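Sirkier Front-Loading Washing Machine, Dark Gloss Finish
Laundry Room Equipment – Shared and Supported Housing

Product reference: Sirkier 279
Supplied by: Dudico Laundry Equipment, Bridiscombe
Page last revised: 22 May 2026

Overview

The Sirkier 279 is a front-loading washing machine intended for shared laundry rooms, supported housing, small guest houses and staff accommodation. It is supplied by Dudico as a single machine or together with the matching Dwivedi laundry basket, and may be installed beside an existing dryer where the room allows.

The machine is suitable for everyday clothing, bed linen and towels. It is not intended for floor mats, horse rugs or items which have been in contact with solvents or cooking oil. Customers who need to wash such items should consult the Dudico catalogue under Heavy Duty.

Door and drum

The door is round and opens to the left. It is hinged at the side of the drum opening and has a thick black rim around a clear glass window, shaped like a bowl. The door should be opened fully before the basket is brought up to the drum, so that clothing is not caught on the rim.

Doors hinged on the opposite side cannot be supplied for this model. When planning a room, please allow free space to the left of the machine for the door to swing, and avoid placing a sink, radiator or fixed shelf within its path.

The rubber seal is a replaceable part and may be ordered separately. Small items such as socks and straps should be checked for in the fold of the seal at the end of every wash.

Finish

The front is finished in a dark gloss. It reflects its surroundings strongly, and marks from hands or hard water will show more readily than on a white machine. A soft damp cloth followed by a dry one is sufficient for daily care. Abrasive creams and scouring pads will damage the surface and are not covered by the guarantee.

Customers fitting out a bright room with large windows may wish to view the finish at the Bridiscombe showroom before ordering.

The Dwivedi laundry basket

The Dwivedi basket is a woven basket in beige with a textured, wicker-like surface. It is offered with the Sirkier 279 as an optional item and may be bought alone. The weave allows air to pass through the contents, but the basket is not lined and should not be used to carry dripping laundry across a finished floor.

For loading, the basket should be placed directly in front of the open drum and tilted towards the user. Garments can then be lifted from the top and passed into the drum a few at a time. Items with straps, cords or long sleeves should be separated first, as these tend to wind around the other clothing during the spin.

Baskets should be wiped out weekly and left to dry away from direct heat.

Preparing a load

Dark and strongly coloured garments should be washed apart from pale ones. Red and orange items in particular should be washed alone on the first occasion, or with black clothing at a low temperature. Pockets should be emptied and zips closed. Garments with fine straps are best placed in a mesh bag, which Dudico can supply in two sizes.

The drum should be filled loosely. A hand's width of free space at the top is a reliable guide for cotton, and rather more should be left for wool and delicate fabrics. Overloading is the most common cause of poor rinsing reported to the service desk, followed by the use of too much detergent.

Installation

Installation is carried out by Dudico engineers within the Bridiscombe delivery area. The floor must be level and firm. A cold water supply, a waste connection and an earthed socket should be in place before the date of delivery – engineers are not able to alter pipework or wiring during the visit.

Transit bolts are removed on site and handed to the customer. They should be kept, as they must be refitted if the machine is moved to another building. An empty service wash is run before the machine is handed over.

Care and servicing

The filter should be cleaned monthly in a shared laundry room. The door should be left ajar between washes so that the drum can dry. An annual service is advised for any machine used by more than one household, and customers holding a service agreement will be contacted each October to arrange a visit.

Replacement seals, hinges, filters and hoses are held in stock at Bridiscombe. The machine reference should be quoted with every order for parts.

Ordering information

Sirkier 279 front-loading washing machine, dark gloss: order code 2400
Dwivedi woven laundry basket, beige: order code 178
Mesh wash bag, small or large: order code 17

Prices are provided on written request and depend on the number of machines, the delivery address and any service agreement. Housing providers with an existing Dudico account should order through their usual contact.

Returns

Machines may be returned unused and in their original packing. Once a machine has been connected to a water supply it is treated as used, and any fault will be dealt with under the guarantee. Baskets and wash bags may be exchanged if they have not been used. Requests for a return should be made in writing to the Bridiscombe office, with the order code and delivery address stated.

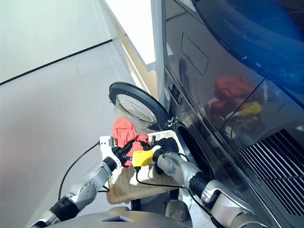 Goods sent back without prior agreement will be held at the Bridiscombe warehouse until the customer has been contacted, and the cost of carriage will remain with the sender.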